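Fri 20 June
By Segundo Cárdenas

The council in Vingate wants to put 33 rapid chargers on the old cattle market site, and I have yet to meet anyone who can tell me who they are for.

I should say where I stand. I have driven an electric car for three years, a second-hand one, and I like it. It is quiet, it is cheap to run if you can plug in at home, and I have no wish to go back. So when I say that the Vingate scheme looks like a poor use of public land, please don't write in to tell me about oil companies.

The case for it, as set out in the papers, goes like this. Vingate sits between Gremano and the coast. Plenty of electric cars pass by on the bypass, more each year, and they need somewhere to stop. Sivard, the charging firm, will pay for the equipment. The council puts in the land on a long lease and a share of the cost of bringing in the power. Drivers stop, plug in, wander up the High Street and spend money. Everybody gains.

I have trouble with nearly every step of that.

Start with the drivers. The bypass is a bypass. People use it so that they don't have to come into Vingate, and the cattle market is a good ten minutes off it once you have sat at the lights by the station. Anyone going from Gremano to the coast in a modern car can do it on one charge with plenty to spare. Those who can't will look at their screen, see a charger at the services with a café and toilets attached, and stop there. I would. I have. The papers offer a traffic count for the bypass, but a traffic count tells you how many cars went by. It says nothing about how many of them wanted electricity, or would leave the main road to get it.

Then there is the wander up the High Street. The whole selling point of a rapid charger is that it is rapid. Sivard's own leaflet makes much of being back on the road in the time it takes to drink a coffee. From the cattle market to the first shop on the High Street is a stiff walk uphill, and in January it is a stiff walk uphill in the rain. I can't see a family with two tired children doing that and getting back before the overstay fee kicks in. They will sit in the car and look at their phones.

The lease bothers me more than any of this. The cattle market is the last decent bit of flat ground the town owns. We have been told over the years that it would be a health centre, then flats, then a bus station. Now it is to be tied up for decades on terms that have been blacked out in the copy the public gets to read. I understand that a firm wants to keep its prices to itself. I don't understand why we can't be told what happens if Sivard is sold, or goes under, or decides in a few years that the site doesn't pay. Grajales had a scheme of this sort with a different operator. Go and look at it. Half the posts have bags over them and the barrier has been stuck up since the winter, and the town still can't use the land for anything else.

Supporters say that the chargers have to come first and the cars will follow. There is something in that. I remember when I wouldn't have dared drive to my sister's without a plan and a back-up plan. But that argument was made for long empty roads where there was nothing at all, and it is being stretched to cover any site where somebody has a field going spare. There are already chargers at the services, at both supermarkets and behind the leisure centre. On the mornings I have used the leisure centre ones there has been no queue.

What there is a queue for, if you could see it, is somewhere to plug in overnight. Walk down any of the terraces behind the station. Those houses have no drives. The people in them mostly drive older petrol cars, and if they went electric they would have to pay rapid charger prices for every mile, which wipes out much of the saving that got me to switch. A slow socket in a lamp post would do them more good than anything on the cattle market. It would be a dull thing to open with a ribbon, and there is no big firm offering to pay for it, and I suspect those two facts explain a lot.

I put this to the council's transport team at the drop-in last week. I was told that street charging was "being looked at separately". I asked by whom and got a card with a general email address on it. The drop-in had a very nice model of the site, with little trees.

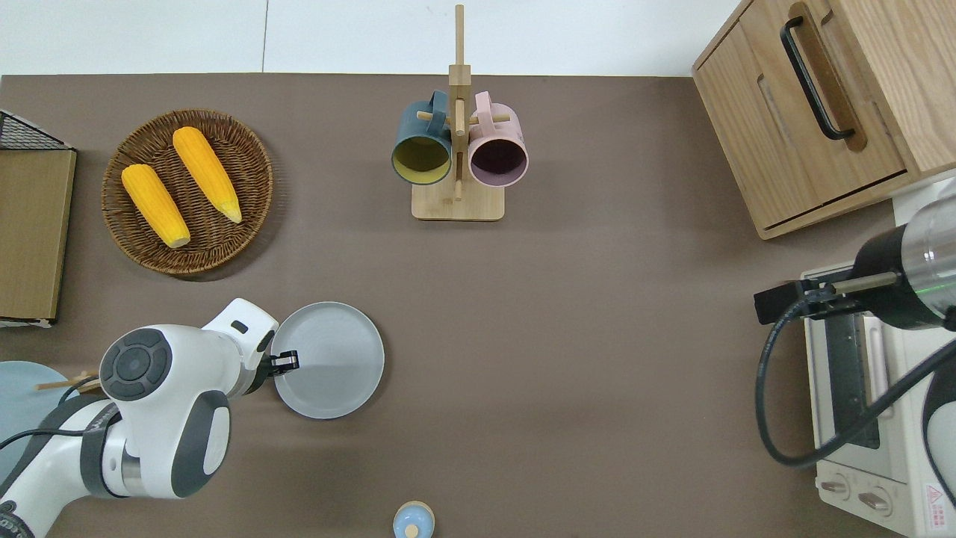
So my request is a modest one. Publish the lease terms, or at least the parts that say how we get out. Ask people on the bypass whether they would turn off. Try 400 metres of lamp post sockets in one of the terraces and see who uses them. If the answers come back in Sivard's favour I will say so on this page, and I will even walk up the hill from the cattle market for my coffee.

The vote is next month. The papers run to several hundred pages and the library has a copy behind the desk, which you have to ask for.

Contact us | Letters to the editor | © All rights reserved | Back to top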